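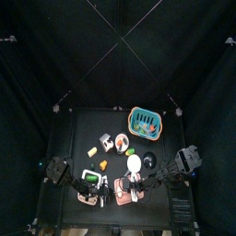 *Two-arm station with the toy kitchen set out.*

## Planning and budget questions

**What should we budget for first?**
The arms, and right after them the enclosure! Black fabric walls and a plain black tabletop cost very little next to the hardware, and they make one station look like the next. Yamuna Chowdary keeps our price sheet and is glad to share it.

**Do we need two arms?**
If your tasks include trays, plates or baskets, I'd say yes. Plenty of our favorite jobs need one gripper to hold while the other one moves things. If money is tight, order a single arm but buy the table at full width so the second can go in later.

**How much goes to props?**
Less than you'd fear. We set aside 2,000 for the year across 5 stations, and toy food is wonderful stuff for this (light, bright, easy to replace). Buy doubles of anything small.

**What gets forgotten?**
Spare gripper fingers. Cables too, and floor space for a person to reach in and reset the table. At Tratcombe we left that last one out of the plan and had to shift two stations in January.

**Can we try a station before ordering?**
Please do! Ask Sosina Feyisa for a slot in room 111 and bring your own objects if you have them.

**Who signs off on the order?**
Hamdia Seyoum, for anything with a motor in it. Props and fabric can go straight through your own team's budget.

*Updated 2019-07-06*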